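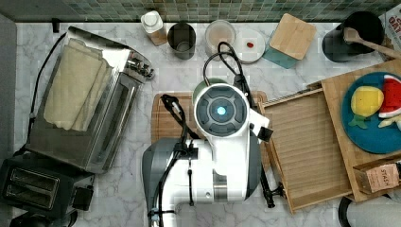
Mali Trevor wanted to know whether a kitchen counter could hold a toaster, a cutting board and a larger appliance and still leave space to make a sandwich. Her question, sent in by email in April, is one of 38 answered in a free guide released today by Eynon, the home storage shop in Irnarach.

18 Jun 2021 — The guide, called Luka, runs to 24 pages and covers small kitchens with one main work surface. It deals with where to keep a wooden board, how to group bottles and cups along the backsplash, where to hang a dish towel, and how to look after marble.

"Most people asked about the counter before they asked about cupboards," said Eirlys Pumphrey, who edited the guide. "So we started there — cords, crumbs and all."

More than 70 households sent in questions. Printed copies are available at the Eynon shop while they last, and a large-print edition can be ordered at the front desk. A second guide, on pantry shelves, will follow in 6 months.

Press contact: Eirlys Pumphrey, Eynon, Irnarach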